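Stasex Shared Lunch Pilot: progress report to the Chukwu Fund
16th December

Spending to date: 848 pounds of the 3,000 awarded.

The bid promised that a proper table, real crockery and trays would get people in the Stasex building to eat lunch together and cut down on throwaway boxes. We said we would report at the halfway point whether or not the news was good. It is mixed, and I would ask the Fund to read the headline figure with care.

The headline figure is 188 lunches served on the new crockery. It comes from the sign-up sheet, and the sheet records people who said they would come. The washing-up log gives 69 bowls. Some people use a plate and some rinse their own, so the truth lies between the two, but I would not want 188 quoted anywhere as a result.

The setting has been kept plain. The table has a pale cloth, and each place is meant to be laid with a tray, a bowl and a plate. The ribbed bowls with the thin brown rim have been liked more than anything else we bought. The tray has a raised lip and takes a bowl easily, though with a plate on it as well there is little room left for a cup.
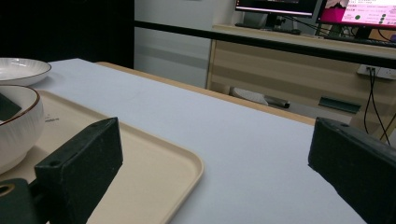 Does the table still get used for other work?
Most afternoons it does, and lunch has to be cleared by two. The bid assumed we would have the table all day, and that was never agreed with the office.

The cloth was a late addition at the request of Ultier, who share the floor and were worried about marks on the wood. It has to be washed, and the bid had no line for laundry. We have been taking it from the sundries money. If the pilot goes on, somebody needs to decide whether the cloth earns its keep. I have my doubts.

Trays were the cheapest part of the order and have caused the most talk. We asked Gestach for plain ones. The beige ones came with "Rabbit" printed on them in grey italics and a little carrot after it. Sending them back would have cost more than keeping them, so they stayed. One reply to our feedback form said they made the place feel like a nursery. Two others asked where to buy them.

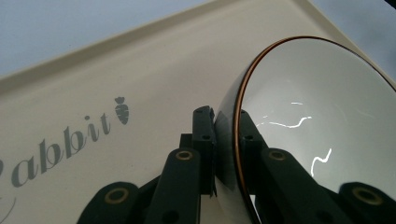

CROCKERY AND STORAGE

The large white bowls were bought for salad and shared dishes. They are glossy and wipe clean well enough, but they are heavy and they do not fit the cupboard we were given. They now live on top of it. I would not order more.

Breakages have been low. That may say more about how little the set is used than about how tough it is.

The claim about throwaway boxes can't be supported yet. Nothing was measured before we began, so we have no starting point. We will weigh the bin from January, and the Fund should expect a modest answer.

Requests: permission to move part of the unspent money to laundry and a second cupboard, and a written agreement on table hours before any more crockery is bought.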